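Home Builds > Grippers & End Effectors

Stololex Soft Finger Set (fits Ellix wrist)

I drew these fingers up in my garage because the stock ones kept letting go of anything with a short handle, and I got pretty tired of picking spatulas up off the floor! Each set has 2 fingers, 5 screws (one's a spare, you'll drop one) and a little bag of shims. Swapping them in takes me 3 minutes with a hex key, a bit longer if your wrist is an older Ellix with the deep screw holes. My test pair is past 3,000 squeezes and still on the bike. Well, on the bench, but you know what I mean. They come in brown or black, same shape, same price. Next batch ships in July.

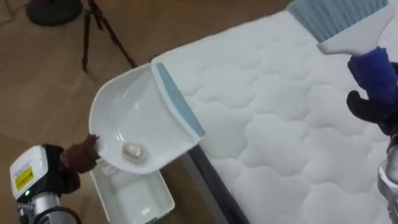

Brown fingers on the dustpan, black ones on the brush, bed-cleaning setup.

Flirnano wrists need the adapter plate, sold separately.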